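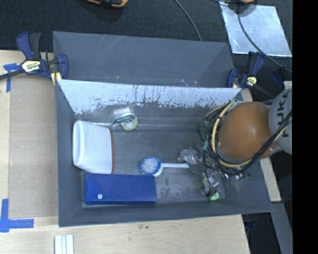 Plilis is a packing and sorting workshop, and most of what we do comes down to getting the right handful of things into the right parcel. We pack household bits and pieces for small shops that haven't the space or the staff to do it themselves, and we love it! The goods come to our tables in big grey bins, and what's inside is nearly always a mixture. A dish brush with blue and white bristles can end up beside a roll of tape still in its green and clear packaging, with a royal blue box lying along the side and a white plastic container next to that. None of it matches, and that is the fun of the job.

We started in a rented unit behind the old Ondrejka dairy, with 3 tables and a kettle. The first customer was a hardware shop that wanted its spring orders sent out while it moved premises. It was meant to last a month. The shop is still with us, and so are most of the ones that came after it, and these days we pack for 42 small businesses. They sell kitchen things, stationery, cleaning things, sewing supplies, pet toys and (every February) an astonishing number of seed trays.

How a day goes

The doors open at nine. Bins come through first from the shelves at the back, and each one goes to a table with its list. We work from the bin straight to the parcel, so an item is picked up once, checked against the list and packed. Long-handled things go in early, along the bottom or up one side, and anything that might roll gets wedged in next to something square. Soft things fill the gaps. After that it's paper, tape, label and off to the trolley for the afternoon van.

People often ask whether it gets dull. It really doesn't – a brush, a tape and two boxes will fit together in more ways than you'd think, and everyone here has a favourite. There are friendly arguments about it over lunch.

The bins

We have 280 of them, and they get a good deal of use. They're open at the top with sides that lean outwards, so you can see everything at a glance and get both hands in. Plenty are scratched and scuffed by now, and the older ones have lost their surface in patches. We keep a bin going as long as it's sound and has no sharp edges. Scuffs don't bother the goods, and we'd much sooner spend the money on better tables and decent chairs.

Hernik and Imomum

Two parts of our work have names of their own. Hernik is the returns side. When something comes back to one of our shops, it comes to Hernik first, where it's looked over, wiped down if it needs it, and either put back on the shelf or set aside for the shop to decide. It's careful work and the people who do it are wonderfully patient.

Imomum is newer. It's our starter box service for people moving into a first home, put together with local housing groups. Each box holds 9 everyday items, the sort of thing you only notice you haven't got when the washing-up is already in the sink. The contents change with what our shops can offer, but there's always a brush of some kind, and always a roll of tape for all those moving-in jobs.

Working with us

If you run a small shop and the parcels have taken over your back room, do get in touch. We're happy to take on a short season or just one awkward product line. Bring a few of the things you sell when you visit, the odder the shape the better, and we'll pack them with you at one of the tables. Visits are in the mornings, before the van, and the kettle from Ondrejka is still going.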